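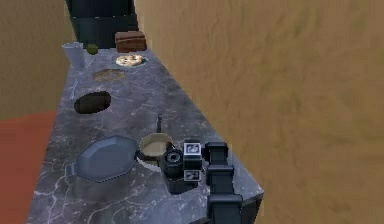 # Solton: your questions about the new album

**When can I hear it?**

The album comes out in August, on the Prukus label, and it'll be on all the usual streaming services from midnight. If you've ordered the vinyl, we try ever so hard to get parcels out early, but the post is the post, so please give it a few days before you start to worry!

**How many songs are on it?**

There are 10, and two of them will be old friends if you came to any of the spring shows. "Balaskas" is the slow one that used to close the set (it has a proper ending now, with the organ), and "Lotis" is the fast one everybody kept asking us to name.

**Is it like the first record?**

A bit, yes, though it's quieter in places and there's a lot more piano. The guitars are still there, and still too loud according to our families. If you liked the second side of the first album, the one with the long songs, we think you'll feel at home fairly quickly. 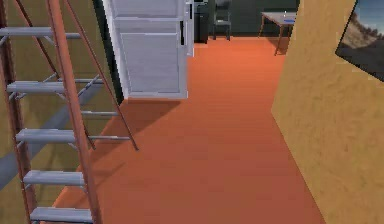 *Words by the Solton fan club desk*

**What's the difference between the two vinyl versions?**

Only the colour and the sleeve. The black one comes in a plain sleeve and the green one has a fold-out with all the lyrics, handwritten, crossings-out included. The music is the same on both, so do pick whichever you'd rather have on the shelf.

**Will there be a tour?**

We're planning five shows in the autumn, all in smallish rooms. Fan club members get an email with a code first, and then tickets go on general sale at 10 in the morning. There's a limit of two tickets each, and we're sorry if that's awkward for bigger groups, but last time they went so fast that lots of lovely people missed out.

**Can I change my address after ordering?**

Of course you can. Reply to your order email with the new address and your order number, and we'll sort it out by hand. Once the parcel has been posted we can't call it back, I'm afraid, so write as soon as you know you're moving.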